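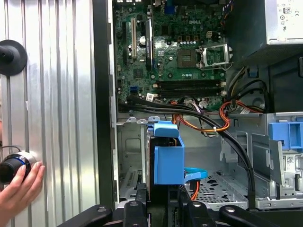

Roos Hendriks thinks the boards at the back of the stack are still well over thirty per cent and that the meter has been flattering us since the first reading. She left a note to that effect on the bench and asked for oven samples before anyone touches the schedule again. Fair enough. Did them.

June, charge 7, blackbutt from Prerkness, 28 mm boards, for the Anmont stair job

Start of day readings, Bosman pin meter, insulated pins at one third depth, species correction applied:

Front, middle height: 31
Front, bottom: 33
Middle of stack: 35
Back, middle height: 36
Back, bottom: 38

Cut one section from the back bottom sample board, well in from the end, and trimmed the loose fibre off with a knife. Wet weight 753 g. Into the oven at 103 degrees the evening before last and weighed until two readings a few hours apart were the same. Dry weight 516 g.

(753 – 516) / 516 = 0.459, so 45.9 per cent.

Meter said 38 for the same board. Roos was right, and by more than she expected. Pin meters get vague above fibre saturation and we all know that, but we have been writing the numbers in the book as if they were good ones. From this charge on, anything over 28 on the meter goes down as "over 28" and the real figure comes from a section.

Second section, from the front middle sample board, came out at 34.2. The meter had 31 there. So the error is not constant and there is no use making up a correction for it.

What this does to the schedule. We had been about to make the second step, dropping the humidity. If the back of the stack is at 46, that is too early for blackbutt this thick. It will surface check, and Anmont want clear faces on the treads. Held at step one. Dry bulb 43, wet bulb 40.5. Fans reversed every six hours as before.

Checks so far: went over both faces of all the sample boards with the lamp and a wipe of metho. Fine end checks on two, none past the end coating. One face check on the front middle board, 40 mm long, beside a gum vein. I think it was there before we loaded but the loading sheet doesn't say, and the photos Samer took are of the stack ends only. Marked both ends of the check in pencil so we can tell if it moves.

Airflow. The difference between front and back is bigger than on charge 6 and I wanted a reason. Took the anemometer along the exit side with the fans on full:

Top third: 1.9 m/s
Middle: 1.4 m/s
Bottom third: 0.6 m/s

Bottom is poor. Pulled the lower baffle back and found it folded in on itself on the left, so air has been running under the bearers and missing the timber. Straightened it and screwed a batten along the hem. Bottom third now 1.1 m/s. Better but still short of the rest. The bottom two rows of stickers are the old 19 mm ones and everything above is 22 mm, so part of it will be that. Can't fix it without unstacking. Note for next time – don't mix stickers, and put the 19s aside for the thin stock.

Liesbeth asked whether we could just turn the fans up. They are already up. She also asked whether we could give the stack a night off, with vents shut and heat off, to let the cores catch up. I'm in favour. Over the hill they do this with ironbark and get less degrade. Will try it from 6 pm to 6 am for three nights, with a section from each sample board at the end to see if the gradient has come down. It will cost us a day and a half on the total, maybe two.

Stress test: too early, but I cut one set of prongs anyway from the front section to have a starting point. Prongs bowed out slightly straight off the saw. Normal for this stage, shell in tension. Put the pieces in the labelled tray, don't throw them out.

Weight check on the load. Worked it out for the forklift, with Humaira checking my sums. Taking green blackbutt at a bit over 1,000 kg to the cubic metre, the packs as delivered were each close to the limit of the small machine at full reach. We got away with it going in. Coming out dry they'll be a good deal lighter, but if any pack has to come out early for restacking, use the big one from Brillport.

Records. The log for the first four days is on paper only, in the green folder, and needs typing in. Wet bulb wick was changed on day three and the reading stepped by 0.8 degrees when it was, so treat days one to three as slightly more humid on paper than they were in the chamber. I have put a line across the page there. Wick should be changed every charge before loading. It is on the sheet but the box wasn't ticked.

Rosine rang from Anmont at lunch. They want the treads at 10 to 12 per cent and would like a date. Told her I wouldn't give one until after the next set of sections. She can live with that provided the handrail stock goes first. The handrail stock is 38 mm and not even stickered yet, so it can't go first. Samer to ring her back and sort out which pieces she really needs early.

To do
Recoat the ends on the two checked sample boards
New wet bulb wick, order a spare roll
Fresh pins for the Bosman, one is bent
Typing up of the paper log, days one to four
Measure the pencilled check each morning and write it here even if it hasn't changed
Second batten on the baffle, right side

5.40 pm. Chamber at 43 and 40.6, fans reversed on time. Vents to be shut and heat off at six. Check still 40 mm.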